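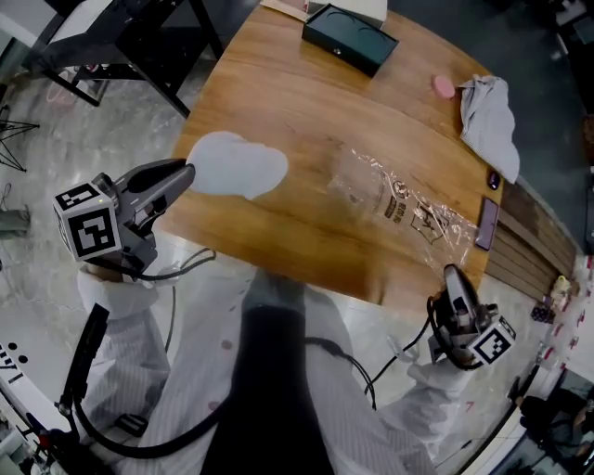 Both hand-held grippers over the table, marker cubes on, cables running back to the wearer.

Forums > Robotics > Kit and Budgets > Hand-held grippers: one more pair or spend it on spares?

tinplate_owl
Posted Tuesday, January 20, 2026

Right, I've got the go-ahead to put in a spending plan for the Wirnik project and I'm far too excited about it, so please talk some sense into me before I send it off.

We do two-handed table jobs. Cloths, bags, boxes with lids, little odds and ends. One person, a gripper in each hand, and the recordings go towards teaching an arm to do the same. It works so much better than the joystick setup we had before (which I hated, and I was the one who chose it). You just reach out and pick the thing up!

We have one pair of Stavum grippers now. What I want is a second pair so two people can work at once. Stavum sell them through Plaledier and the lead time is 4 weeks, or it was when I rang. The other way to go is keep the one pair and spend the money on spare jaws, cables and a proper second table.

My heart says second pair. What would you do?

gantry_gail
Second table first. I know it's boring. We bought another set of grippers two summers ago and they sat in a drawer until August, as there was nowhere to use them without bumping elbows. A decent big wooden table costs next to nothing compared with the grippers and you can start setting up on it the day it turns up.

Also budget for cables. Then budget for them again.

tinplate_owl
Cables are already on the list, twice as it happens. Ours loop down from the hands to the body and I've been pricing the ones with angled plugs. Has anyone used those with Stavum kit? The sockets look the same but I don't want to order 40 of something on a guess.

moss_and_solder
I'd go the other way from Gail. Get the second pair. With one pair you stop dead the moment anything goes wrong with either hand, and you can't do two-handed work with one hand. We lost most of a fortnight that way and had perfectly good tables standing there the whole time.

Spare jaws though, yes, absolutely. Plaledier quoted us £212 a set for the ribbed ones. It stings, but the ribbed ones are lovely on film and thin plastic and I wouldn't go back.

gantry_gail
You lost a fortnight because you had no spares, moss. That's an argument for spares! A second pair is a very expensive box of spares.

moss_and_solder
It's a very expensive box of spares that also doubles what you get done in a day. If you've got the people. Owl, have you got the people?

tinplate_owl
We've got the people. Some days we've got more people than jobs. And I take the point about the ribbed jaws, bags are where I'd want to spend. A clear bag with something soft in it changes shape every time you take hold of it, and those are the recordings I most want lots of. I've started keeping a price list for the small stuff as well - bags, cloths, boxes with lids - and it's cheap enough that I'd like to double it and have a full set for each table. 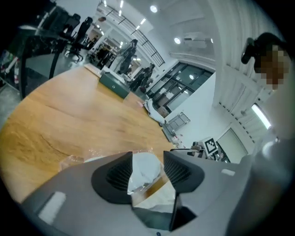 ferrule said that if bags are the main job, the money should go on jaws before anything else, and that whoever does the ordering should ask Plaledier for a price on several sets together, as theirs dropped quite a bit once they stopped buying them one at a time.

tinplate_owl
Oh that's useful, thank you. I'd been quoted per set and never thought to ask.

ferrule
Ask for the fixing screws separately too. They aren't in the packet. And have a look at Zakharchenko before you commit to Stavum for everything, their grippers are a bit heavier but the housing comes apart with one tool and you can get at the insides.

moss_and_solder
Don't mix makes on one project though, surely? You'd have two lots of spares, two lots of jaws, and a different feel in the hand depending on which table you're sent to.

ferrule
Different feel, yes. I think a bit of variety does no harm at all. But for the budget, fair enough, stick with one.

gantry_gail
Agree with moss for once. One make.

tinplate_owl
OK! Revised plan, tear it apart:

- second table, now
- 2 sets of ribbed jaws, now, with screws
- angled cables, a few to try first
- doubles of all the bags, cloths and boxes
- second pair of Stavum grippers in the next round, if the two tables are both busy by then

I'm a bit sad about the last line but I can see it's right.

moss_and_solder
I still say you'll wish you'd bought the grippers. Otherwise it's a good list.

gantry_gail
Put a line in for marker cubes. Corners get knocked.

Comments (3)

pipkin77: Reading this with our own form half filled in. We'd left out the second table completely.

loftladder: Anyone know if Plaledier do trade accounts for small groups? Their form wants a company number.

wren_b: We got the angled cables for ours and they're fine, but get the longer length. The short ones pull when you reach across the table.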